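Stavcombe open day, 3/17/19

The bus to the Modell building leaves you on the wrong side of a dual carriageway, which I took as the first exhibit. Visitors got a lanyard, a map with the toilets marked twice, and a biscuit if they were quick. I was not quick.

Downstairs is mostly shelving. Hüsnü Soylu walked us past 297 bins of small household goods and apologised for the colour of the carpet, though none of us had raised it. Upstairs is the sorting room, where things get put into other things, and I'm afraid I stayed there for most of the afternoon. I had planned on the talk about labels.

The tables have white tops with a strip of pale wood along the edge, nicer than anything in my kitchen. On one of them was a phone case in a green normally reserved for tennis balls and cordial, with a long white tray for company.
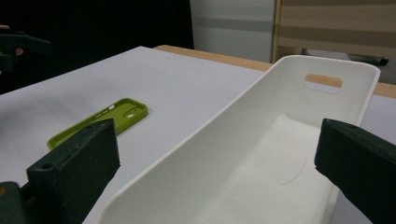
The case has holes for buttons and lenses.

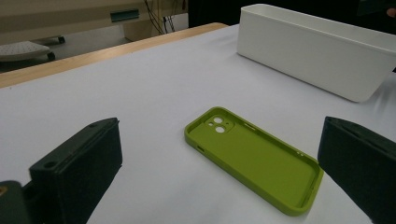 Caradog Lewis wrote to me afterwards that I'd been unfair to phone cases, and that they are the hardest thing in the building to store properly. Stack them and they grip each other; stand them up and they flop. He favours a shallow tray, one layer, open side up, and says he has held this view since February without winning anyone over.

I'd still have liked dividers. The gift shop sold a set for $32, in beige, and I bought two before remembering that I own one drawer.

Parking is free but fills early. The Prellolberg annex was shut for painting, so I can't tell you what they keep there. The soup in the canteen was lentil, and good.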